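Speaker notes - Email lists for small shops
Vidmont small business evening, talk two of three
14 slides, 35 minutes plus questions

Slide 1 - Title

Wait for people to sit down. Say who I am and that I look after email for Nundorlow and a handful of other small retailers. Mention that the slides will be on the Vidmont page tomorrow so there's no need to write it all down.

Ask for a show of hands: who has a list, who has mailed it in the past month. Usually the second group is much smaller. Don't make a joke of it, just move on.

Slide 2 - What this talk covers

Growing a list, keeping it clean, and what to send. I'm leaving out paid social because Arben Todorova has that in the next slot. I'm also leaving out the legal side of consent beyond the basics. If someone asks, tell them to check the rules for the places their customers live.

Slide 3 - Why email at all

A follower count belongs to the platform. A list can be exported and taken somewhere else. Nundorlow moved from one mail provider to another in an afternoon and kept every address. You can't do that with followers.

Say clearly that this doesn't mean quitting social. Most of the sign-ups I see come from a link in a profile or a post.

Slide 4 - The Nundorlow list at the start

1,000 addresses, collected over several years at the till and through the old website. Some were typed in from paper cards. A fair number had typing mistakes, and plenty of people had no memory of signing up.

We sent one plain message: here is who we are, here is what we send, click if you want to stay. 286 people clicked.

Pause here. Someone normally groans. The owner did too.

Slide 5 - Was that a bad result?

It felt like one. But the monthly bill went down a tier, and the next mailing had fewer bounces than any before it. Spam complaints stopped. The replies that came back were from customers who bought things.

Don't promise the room the same split. A list collected last year will hold up better than one collected five years ago.

Slide 6 - Who should do this and who shouldn't

If your list is fresh and people open what you send, leave it alone. If you haven't mailed in a year, do the stay-or-go message before anything else. Send it twice, two weeks apart, then remove the ones who did nothing.

Keep the removed addresses in a suppression file so they don't get added again by accident. I've seen that happen twice. Both times it was an old spreadsheet.

Slide 7 - The sign-up form

One field. Email address only. First name is optional and I would leave it out unless you're really going to use it.

Show the old Spahić form first (seven fields, including phone number and how did you hear about us), then the new one. Vilmos Szilágyi changed it over and sign-ups went from a trickle to 137 in the first month. Same page, same traffic. He also changed the button from "Submit" to "Send me the newsletter", so we can't say how much of it was the fields. Be straight about that.

Slide 8 - Break slide, drink of water

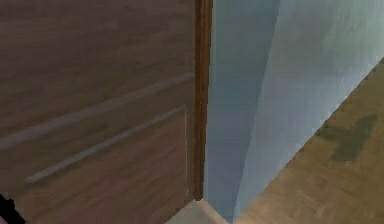
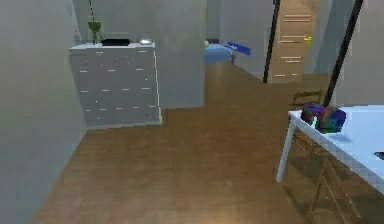
Arben Todorova made the point after the rehearsal that a short form brings in more names but tells you less about them, and that a shop selling to both trade and retail customers may need to ask which one it's talking to. Fair. I've added a line to slide 9.

Slide 9 - When to ask for more

Ask in the welcome message, after they have joined. One question, two or three links to click, and the click sets the tag. Trade or retail is a good one. So is local pickup or delivery. People who don't answer go in the general list and that's fine.

Slide 10 - The welcome message

Goes out right away. It should come from a name people will recognize, which for most of you is the shop name. Say what they will get and how often. If you offered a discount for joining, put the code near the top and in normal text so it can be copied.

Stosance had their code inside a picture. Half the mail programs out there block pictures until you tap something. Take "half" out if anyone asks where it's from, I don't have a source. Say "many".

Slide 11 - What to send

New stock. Opening hours when they change. Answers to things customers ask at the counter. A repair tip or a recipe if that suits what you sell. A sale, but not every time.

Nundorlow's most clicked message in December was the holiday opening hours with a list of last ordering times for delivery. No offer in it at all.

Slide 12 - How often

Once a month is enough to start. Pick a time you can keep. If you miss one, skip the apology and send the next.

Time of day matters less than people think at this size of list. We tried 7 a.m. against 4 p.m. and couldn't tell them apart.

Slide 13 - What to look at afterward

Clicks, replies, unsubscribes, and sales if your till or web shop can tie them together. Open rates are shaky now that some mail apps load everything in the background. Use them for spotting a sudden drop and not much else.

Write down four numbers after every mailing, in the same sheet, by hand if need be. Six months of that will tell you more than the dashboard.

Slide 14 - Homework and questions

Before next month: open your own sign-up form on a phone and join your own list. Read what arrives. Fix the first thing that annoys you.

Questions that usually come up:

- Buying a list. No.
- Double opt-in. I use it for web forms, and yes, it loses a few people.
- Which provider. Whichever one lets you export everything. Don't get drawn into comparing prices, they change.
- Can I add people who gave me a business card? Ask them first, one short personal email each.

Hand over to Arben. Leave the clicker on the lectern and close the Spahić tab before unplugging.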